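Forum > Automation > Safety and Working Practice
5 min read
August 24, 2023, started by benchside_mel

**Working rules for a gripper inside open PC cases**

benchside_mel
I've been asked to write the working rules for our refurb cell. The arm goes into open desktop cases and does small jobs around the board: memory latches, plugs, nudging cables out of the way. We already have the usual risk assessment for the arm itself, guarding and stops and so on. What we don't have is anything sensible about the computer it is working on.

My draft so far:

Mains lead out before the case goes on the bench, and the lead stays with the operator.
Power button held in for ten seconds after that.
Operator earths the chassis and checks the clip with a meter at the start of each shift.
No work with the side panel half on.
Force limit set per job, written on the job card.
Loose wiring tied back before the arm moves.

It's the last one people are arguing over here. The supply leads and the drive leads cross the same space the wrist needs.
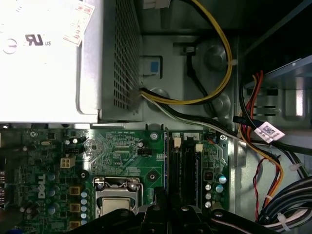
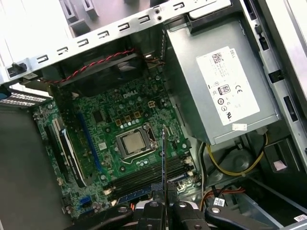
Dell board, lid off, gripper in by the memory slots.

The day shift say tying back takes longer than the job. I say a snagged lead is a pulled connector, and a pulled connector on a customer machine is a form and a phone call. What do other sites do? I'd like to see wording if anyone can share it.

Grommet77
We do 900 machines a quarter and we tie back everything on the side the wrist comes in from. Leads on the far side are left alone. Our wording is "no free loop within one hand's width of the tool path". Crude, but people can check it without a drawing.

One thing missing from your list is the tool. If the gripper is holding a probe or a pick, the rule has to name the longest tool allowed. Our first version only gave clearances for bare fingers and we had to reissue it.

pacheco_e
I'd disagree with tying back as a blanket rule. Every time someone moves a loom by hand they put strain on the plugs, and on an old machine the plastic is brittle. At Fanance we wrote it the other way round. The path is planned to stay clear of the wiring, and if it can't be, the job goes to a person. Fewer ties, fewer cracked housings.
Encarnación Pacheco

benchside_mel
Fair point on the old plastic. How many go back to a person, though? If it's one in three my manager will bin the idea before lunch.

pacheco_e
Depends on the model. Full towers hardly any. Small cases, a lot, and I won't pretend otherwise.

oldrelay
You are both skipping the static side. Earthing the chassis does nothing for the fingertips. Most printed fingers are insulating and they will happily carry a charge onto a memory module. Get dissipative tips, measure resistance from tip to arm base, write the reading down. We do it weekly. The Grusine log sheet has a column for it already if you use those.

Grommet77
Weekly is a bit much. Monthly and after any finger change is enough in a dry room with a humidifier.

oldrelay
Not in my experience. We had a tip go out of range two days after a clean check. The cleaner had changed the wipes.

K. Hoàng
On force: please don't put one number on the whole cell. We allow 2 N sideways on anything near the processor and more for pushing a latch. Our log is at 3,768 cycles on the Uretti arm and the trips are nearly all sideways contact, very few of them downwards. If you only limit the downward push you are watching the wrong axis.

I'd also add that a tripped stop means back straight out along the way it came in, at slow speed. Ours used to go home by the shortest route. You can guess.

benchside_mel
We hadn't got anything on withdrawal at all, thanks. That goes in.

Revised wording for cables:

"Plan the path clear of wiring where possible. Where it isn't, tie back on the approach side only, leaving slack at each connector. If a connector has to be strained to clear the path, stop and pass the job to the bench."

And for static: tip reading weekly until November, then we look at the results and decide.

pacheco_e
I can live with that. I would change "where possible" though. It always gets read as "if you feel like it". Say who decides.

benchside_mel
Cell lead decides and initials the job card. Added.

Grommet77
You still need the tool length in there.

benchside_mel
It's going on the card next to the force limit. Will post the full sheet once the day shift have had a go at it.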